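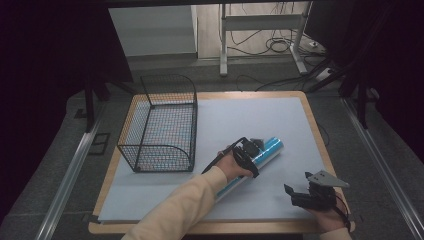
4.2 Does visible storage reduce clutter?

The claim that open containers keep households tidier than closed ones appears in most of the advice literature and in a good deal of the research that cites it. The reasoning is simple enough. If people can see what they own, they will put it back where it belongs and stop buying duplicates. We think the evidence for this is weaker than its popularity suggests.

The most quoted source is Haworth's survey of 3,769 households, which found that owners of open baskets and shelves rated their homes as tidier than owners of lidded boxes. The ratings were self-reported. Haworth did not visit any of the homes, and the questionnaire asked about storage immediately before it asked about tidiness, an order that invites people to defend their purchases. Fothergill and Oakley later tried to repeat the result with home visits in Bunting and Purov. Their raters saw no difference between the two groups in the main living area, and in hallways the open-storage homes scored slightly worse.

Figure 1. Wire mesh basket with an open top, the storage type discussed in this section.

Supporters of the visibility claim usually answer that the effect takes time. Heywood, for example, argues that two visits are too few to pick up a change in habit. This may be so, but it is hard to see what finding would then count against the claim. His own data from the Porkeck panel cover 100 homes and stop in April, before the families had gone through a summer, when by his account most of the mess arrives. He also dropped homes that had stopped using the baskets. A household that gives up on a storage method is surely telling us something about the method.

A second problem is what gets counted as clutter. The Eroleo scale, used in 5 of the studies we reviewed, scores items left on floors and tables but ignores anything inside a container. Under that rule, a basket heaped with unopened mail is tidy and a single book on a table is not. Wainwright noted this early on and proposed a correction for container contents. We could find no later study that applied it.

We therefore treat the visibility effect as unproven. Section 4.3 turns to labeling, where the samples are smaller but the outcome measures are easier to check.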